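January
By the Ellis newsletter desk
12 comments · 48 shares

Our Day at the Tradthorpe Paper Mill

I've wanted to get inside the Tradthorpe mill ever since I found out that my favorite sketchbooks come from there, and the open day was even better than I'd hoped. The doors opened at 10 a.m. and there was already a line halfway down the lane (bring a hat if you go, it's windy by the river).

They start you off in the rag room, where cotton scraps from the shirt factories in Maltow get sorted by color and cut up small. Then it's on to the beater, a big oval tub that churns the scraps into something like thin oatmeal. It's loud! Our guide had to shout, and she clearly loved every minute of it.

The vat room was my favorite. You watch a papermaker dip the mold, lift it, give it one quick shake, and there's a sheet. On a good day the team makes 600 of them. We all got a turn, and mine came out thick at one corner and nearly see-through at the other, but they pressed it anyway and I'm going to frame it.

Upstairs is the drying loft, with shutters all along both walls and sheets hanging over ropes as far as you can see. It smells like clean laundry up there. The heavier watercolor paper stays up for days in damp weather.

Lunch was soup and rolls in the old stable, and then I lost a good half hour in the shop. The offcut bags are a bargain, and I bought 30 sheets of the cream laid, plus a marbled folder I didn't need at all.

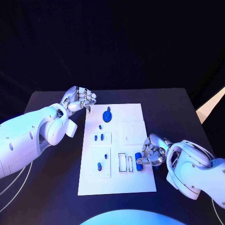 Ellis Visits & Outings Club

The mill runs two open days a year and lets in 1000 visitors each time, so book early. Parking is in the field behind the Pronis bakery, a five-minute walk away. The loft stairs are steep, but there's a ground-floor room with samples to touch if you'd like to skip them. I'm already signed up for the marbling class in the spring!

Contact us | © Ellis Visits & Outings Club | Back to top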